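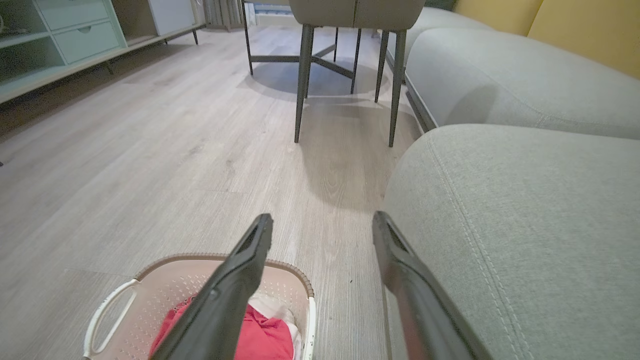 Gray sofa and laundry basket, Sturwood open day.

The Sturwood housing open day ran on Friday at the old mill site in Usgate. The first stop was the boiler house, which heats all 53 apartments. Hot water is kept in a 3000-gallon tank and piped under the courtyard. The guide gave the length of pipe as some 200 yards. Pemden did the engineering and had a table of drawings by the door.

We then walked over to Lemma Court for the show apartment. It is on floor 2 and the stairs are steep. Rents were not posted. Storage was the main question in our group, and the answer was a locker in the basement for each unit. 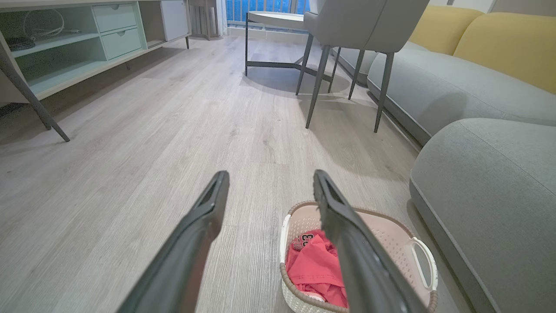 Getting there
The bus from Usgate station stops at the gate. Parking was full by 11.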